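5 Sitzgruppe stellen und Raum einrichten

Dieser Abschnitt gehört zur Einrichtungsmappe Radesero und gilt für den Besprechungsraum Idgate. Voraussetzung: Die Stühle sind nach Abschnitt 4 montiert, die Schrauben nachgezogen.

5.1 Stühle aufstellen

1. Boden fegen. Sand unter den Stuhlbeinen zerkratzt die Dielenoptik.
2. Den blauen Polsterstuhl in die Raummitte stellen. Er dient als Bezugspunkt für alle weiteren Plätze.
3. Den grauen Stuhl mit Metallgestell vor die Ziegelwand stellen. Zwischen Lehne und Ziegel 9 cm Abstand lassen.
4. Die übrigen Stühle so ausrichten, dass ein Durchgang zur Tür frei bleibt.
5. Jeden Stuhl einmal diagonal belasten. Wackelt er, den Stuhl um eine Dielenbreite versetzen und erneut prüfen.

Hinweis: Stühle immer anheben, nicht schieben.

5.2 Kissen und Auflagen

1. Das runde Kissen mit dem Blumenmuster mittig auf die Sitzfläche des blauen Stuhls legen.
2. Weiße Tücher falten und quer über die Sitzfläche legen. Sie dürfen nicht bis auf den Boden hängen.
3. Bezüge bei 30 Grad waschen. Nicht in den Trockner geben.

5.3 Strom am Boden

1. Die Steckdosenleiste erst auslegen, wenn alle Stühle stehen.
2. Das weiße Kabel abrollen und vollständig ausziehen.
3. Das Kabel nach der Besprechung wieder aufnehmen und am Haken aufhängen.

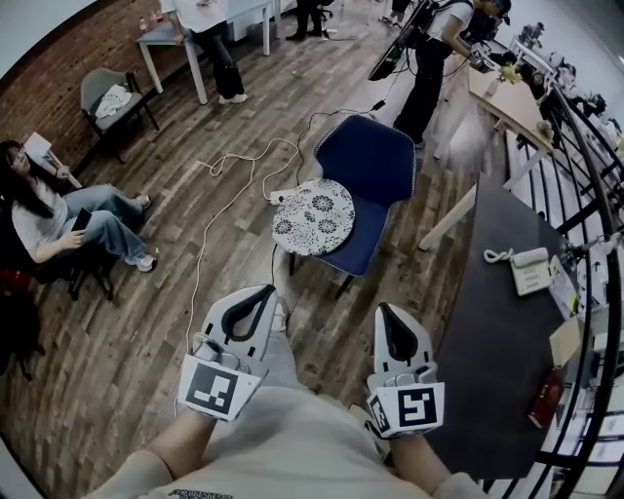
Abb. 5-1: Blauer Polsterstuhl mit rundem Kissen, Steckdosenleiste am Boden

VORSICHT: Stolpergefahr. Kabelschlaufen liegen flach auf den Dielen und werden beim Aufstehen leicht übersehen. Vor längeren Sitzungen mit Kabelbrücke abdecken (Bisht, Bestellnummer 2385).

VORSICHT: Keine Stuhlbeine auf Kabel stellen. Beschädigte Leitungen sofort aus dem Raum nehmen.

5.4 Licht und Klimagerät

Die Pendelleuchten haben einen eigenen Schalter neben der Tür. Die Leuchtstoffröhre wird getrennt geschaltet.

1. Zuerst die Röhre einschalten, danach bei Bedarf die Pendelleuchten.
2. Klimagerät mit der Fernbedienung starten und auf 24 Grad stellen.
3. Niemanden direkt unter den Luftauslass setzen. Falls nötig, die Stuhlreihe verschieben und 5.1 ab Schritt 4 wiederholen.
4. Einmal im Jahr, im September, den Filter reinigen.

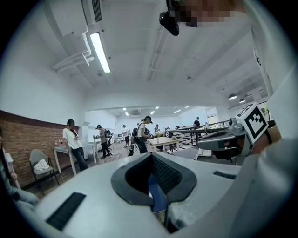
Abb. 5-2: Klimagerät mit weißen Rohren, Leuchtstoffröhre und zwei Pendelleuchten

Hinweis: An den Rohren und am Deckenkanal nichts aufhängen. Für Dekoration die Leiste von Miletti verwenden, zulässige Last 200 g je Haken.

5.5 Raum verlassen

- Pendelleuchten und Röhre aus
- Klimagerät aus, Fernbedienung in die Halterung
- Steckdosenleiste vom Netz trennen
- Kissen auf den blauen Stuhl zurücklegen
- Fehlende oder beschädigte Teile in die Liste an der Tür eintragen

Fragen zur Bestuhlung beantwortet Aarti Uniyal, Durchwahl 200.

Stand: 12. Juni 2022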